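How to freeze your Harnwood broadband account after a data breach

If Harnwood has written to say your details were exposed, you can lock the account so that no one can order a new SIM or move your number without a code. It takes 4 minutes online.

Before you start, have your account number and your latest bill to hand.

1. Sign in and open My Details.
2. Change your password. Don't reuse one from your email or bank.
3. Choose Security, then Account Lock, and switch it on.
4. Enter a six-digit code, twice. Avoid birthdays.
5. Wait for the text message confirming the lock. If it hasn't come after two hours, ring 996 from your Harnwood mobile.

Customers who joined through Prariso need to do this on the old Prariso site until April.
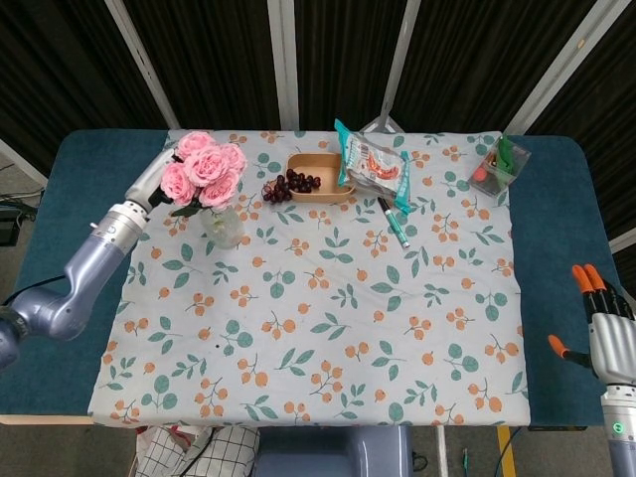 Pink roses on a leaf-print tablecloth.

To lift the lock, go back to Account Lock and enter your code. Three wrong tries will close the page for the rest of the day.

Last updated 18 December 2021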